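Search the help pages Go Advanced search

Barkwood Community Help > Crafts, Nature & Garden

Found wood – bark or driftwood, and how do I get it ready for a shelf display?

Posted by Krum Nikolovski, June, 7:40 pm

Ok quick one hopefully. Been picking up odd bits of wood along the shore path at Holtthorpe, the stretch below the old boat sheds. Have a shoebox nearly full now. Want to mount the better ones on a board for the hallway, small brass pins, maybe little paper labels.

Problem is I can't tell what half of it is. Some is plainly twig. Some is plainly fence, has nail holes. Then there's the in between stuff. One bit in particular, long and sort of rectangular, tan going to olive brown with darker streaks running the long way. Rough down one edge, straighter down the other. One end comes to a little point and the other end is wider and rounder. Feels fibrous. My wife says bark. I said driftwood and now it's a Thing in our house.

Here it is on red plastic.
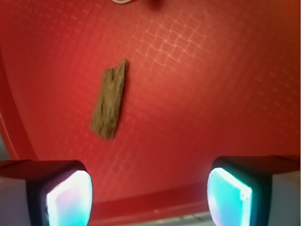 Photo: K. Nikolovski

Things I'd like to know:

Is it bark or is it wood, and is there a test that doesn't wreck it?

Do I need to do anything about bugs? Box has been sitting next to the coats for weeks and I only just thought of this.

Oil, varnish, nothing? I like the dull look, don't want it shiny. There's a tin of Zeriton clear satin in the garage from when we did the stair rail, would that do? Don't want to buy a whole new tin for a few scraps.

Also salt. Somebody at work said salt has to come out first or it never dries properly. Is that real?

Thanks, typing this before dinner so apologies for the mess

Ashton Harawira
Posted 8:15 pm

Can't call it for certain off one photo, and the blur doesn't help. Streaks running lengthwise like that could be either. Some barks peel off in long fibrous strips and they go just that sort of tan brown when they've been out in the weather. But an old split of softwood does it too.

What I'd do with it in your hand. Look at the two flat faces. Bark nearly always has an outside and an inside that don't match – outside rough or cracked, inside smoother, often a different color. Wood looks much the same both sides, allowing for wear. Then look at the ends with a magnifying glass. Growth rings, or bits of ring, straight or curved lines stacked up, means wood. Bark can have layers too, but they tend to be flaky or corky and you can lift one with a fingernail. Wood won't lift like that unless it's rotten.

If still stuck, scrape a tiny patch on the back where the pin's going anyway. Pale and clean underneath, wood. Brown and crumbly all the way thru, I'd go with your wife.

Cleaning, what works for me:

Dry brush first. Old toothbrush, go with the grain, easy on the pointy tips because they snap and you can't glue them back so it looks right.

Salt – yes real, if it's been in sea water. It pulls damp out of the air so the piece goes clammy on humid days. Soak in a bucket of fresh water, change it every day for 6 days or so. Thin stuff needs less. If it turns out to be bark DON'T soak that long, it can come apart in layers. Quick rinse and out.

Dry slow. Rack or newspaper, in the shade, air under it. Not on the radiator. I lost a lovely curly piece that way, split end to end overnight.

Bugs. Seal in a freezer bag once it's dry, into the freezer, leave it two weeks. Some folks bake theirs, I don't, I'm forgetful and it's wood in an oven. Get the box away from the coats meanwhile and look in the bottom for fine dust. Fresh dust plus small round holes means something may still be home.

Finish. I leave mine bare. If you must, a wax with no color in it, rubbed on thin with a rag, then buffed off. Satin varnish will darken it and there'll be some sheen whatever the tin says. Try it on a piece of the fence first.

For the board, drill the pin holes, don't push. Thin old wood splits if you look at it wrong. Two pins under and one over holds most things without drilling the piece itself at all.

Babaei
Posted 9:02 pm

driftwood. I have tons of it, looks the same

just hot glue it to the board, never had one fall off. 20 pieces up in my bathroom and thats with the shower going. no freezer no soaking none of that

Krum Nikolovski
Posted 9:30 pm

Thanks both. Ashton, did the fingernail thing, one side sort of flakes a little and the other doesn't?? So it might be bark, not telling her tonight. Will do the scrape in daylight.

Box is out on the porch. No dust that I could see, no holes either but my eyes aren't great.

Skipping the varnish. Got some wax left from the kitchen table, has to be the clear one because the table never changed color. Hot glue is tempting Babaei but I want to be able to take them off again and swap them round.

One more if anyone's still reading – how long for the drying, days or weeks? Pieces are mostly thin, finger thickness at most.

Ashton Harawira
Posted 9:48 pm

Thin ones, a week or two, weather depending. Weigh one on the kitchen scale every couple days, when the number stops dropping it's done. Write the numbers down, you won't remember them, I never do.

And if one side flakes that's leaning bark to me. Short rinse only.

Was this page helpful? 739 people viewed this thread

Contact | Copyright Barkwood Community Help | Back to top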